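Equipment Review: Odera Five-Finger Hand, Setup and Upkeep in the Panel Cell

Prepared for the workshop equipment register. Period of use: February to April.

The Odera hand was bought to replace a two-jaw gripper in the panel cell, where wooden boards are handled beside padded fabric panels. The old gripper held boards securely but marked the edges and could not be used on the fabric at all. This review deals with installing the hand, keeping it in adjustment and carrying out small repairs. It does not rate the arm or the cell software.

Installation

The hand was supplied by Skornska with a Hundis adapter plate, one cable set and a printed manual. Fitting the plate is simple for anyone who has changed a tool before. The four bolts are reached from the wrist side and the locating pin prevents the hand from being mounted a half turn out. The cable was less satisfactory. The manual shows it running along the outside of the wrist, where it rubbed when the arm reached under a board. Staff rerouted it and added a second clip. Skornska has been asked to amend the drawing.

From power-off to the first test grasp, the first installation took 62 minutes. A good part of that time went on finding the correct key for the plate, as the one supplied was the wrong size.

Adjustment

Each finger has its own zero position, set through the Nundero service program. The thumb must be set first. If it is left until last, the other four settings shift slightly and have to be done again. The manual does mention this, on a later page than the procedure itself.

Contact at a board edge is the most useful check after zeroing. The arm is brought in at its slowest speed, with the thumb below the board and the fingers raised towards it, and the operator confirms that the wrist clears the neighbouring parts of the fixture.
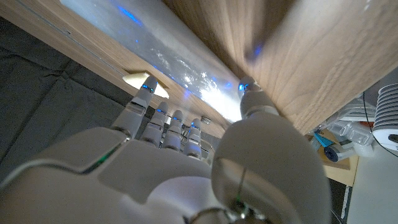 The contact threshold should then be lowered in small steps. At the factory value the hand pressed harder than was needed on softer timber. The lower value now in use is written inside the control cabinet door, and operators are asked not to alter it without making a note in the log.

Zero positions should be saved under a new name each time. The Nundero program overwrites the previous file without warning, and one set of good values was lost in this way in March.

Routine care

The finger shells are wiped with a lightly damp cloth at the end of each shift. Wood dust collects in the joints between segments and should be brushed out with a soft brush. Compressed air must not be used, as it drives dust past the seals. Where the cell has been working against fabric, the joints should also be checked for lint, particularly at the base of the thumb.

The fingertip lights are worth the operator's attention. They can be read from outside the guard, and a fingertip that stays dark after start-up is usually the first sign of a loose connector in that finger. 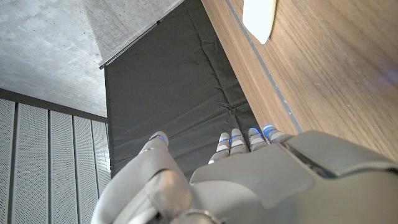

A reply from the second shift, received while this review was in draft, disagreed on one point: checking for lint once a shift was too seldom when the padded panels were running, and the thumb had felt stiff well before the break on two occasions. The reply asked for a check at each change of material, and the cell instructions have been altered accordingly.

Repairs and cost

One finger was replaced during the period. The part cost $589 and the work was done in the cell with the hand still on the arm. The shell screws are very small and easily dropped; a magnetic tray is recommended. Skornska calls for a full service at 800 hours, quoted at $2258 including return freight. That is high for a hand of this size, and no loan unit is offered while it is away.

Assessment

Recommended for cells that handle mixed materials, on condition that a spare finger is held on site. The cable drawing and the file-saving fault remain open with the suppliers. The old gripper has been kept and will go back on the arm during the first full service.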